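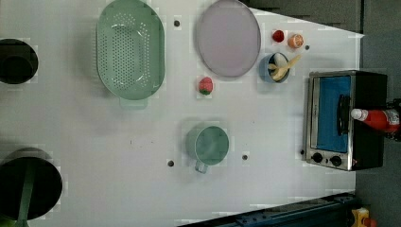

Beryl Yeoman would rather have one good colander than ten plastic vegetables, and she repeats this to every parent who asks her what to buy first. Children can pretend the food, she says. It is much harder to pretend the thing you wash it in.

We met in the back of Wallideo, the toy library she has been running for 5 years in an old shoe shop near the station. It was a morning in July, before opening, and the door to the street stood open for the air. Families come here to borrow toys for three weeks, the same way they would borrow books. The play kitchens are the most wanted. There is a waiting list for them, and Beryl keeps it in a paper notebook with a pencil on a string.

I asked her how it began.

"With my own cupboard," she said. "My daughter had a shop-bought kitchen with lights and a button that made a frying noise. She pressed the button for two days. After that she came to my cupboard and took out the real cups. So I thought, why am I storing this big thing?"

The library now has 334 toys in the catalogue, and 82 of them belong to what she calls the kitchen shelf. A plate or a mug has its own number, and so does every fruit. I found this a little strict, but she explained that parents are more relaxed when they know exactly what must come back.

"Before the numbers, people were frightened of losing a strawberry," she said. "They put the set on top of the wardrobe and the child could not reach it. Now they have a list. If the strawberry is lost, they write 'strawberry' and we look for another one. It is not a tragedy."

Beryl has strong opinions about colour. She likes the pale ones for the dishes, the mint green and the lavender and so on, and wants the food to be bright. A child who is three years old, she told me, sees the red fruit at once on a quiet plate. When plate and fruit are both red, the small ones often look over it and ask where the tomato went. She did not read this anywhere, she has just watched it many times from behind her desk.

Size is another subject. She prefers a mug that a child can hold by the handle with the whole hand, and a bowl that is a bit too small for what goes in it.

"A banana that fits perfectly in the bowl is finished," she said. "You put it in and you go away. If it leans over the side, then you have to think. You try it with the egg, you take the egg out, you put the orange. I have seen a boy stay with one bowl until his mother had drunk two coffees."

And half fruits? I had noticed that many parents leave them at the bottom of the box.

"They are the best ones!" She became quite lively here. "A half orange has an inside and an outside. Children turn it over and over. And they always ask for the other half, so you can have a conversation about who ate it."

I wanted to know how she teaches tidying, which in my own house is a daily fight. Beryl does not like the word teach. At Wallideo the children lay everything out on a white table at the end of a visit, with space between the things, and only then it goes into the boxes. Dishes go first and the food last. She had shelves from Lallov in the beginning, deep ones, and everything disappeared to the back. The present shelves were built by a joiner called Rautiainen and are so shallow that a plate must stand on its edge.

"They cost me 600 pounds and I was angry for a month," she said. "Then I saw that a child of four could put back the whole kitchen alone. I stopped being angry."

She washes the dishes herself after each loan, with warm water and ordinary soap, and dries them on a Runer rack under the window. The food she wipes with a cloth. Some of the fruits have lost a little paint over the years and she leaves them so.

Towards the end of our talk the first family arrived, a father with two girls, and the older one went directly to the kitchen shelf without saying hello. Beryl looked in her notebook. The set they wanted had come back the evening before - complete, she told them, except for one spoon.

"We have a spoon at home," said the girl.

Beryl wrote it down.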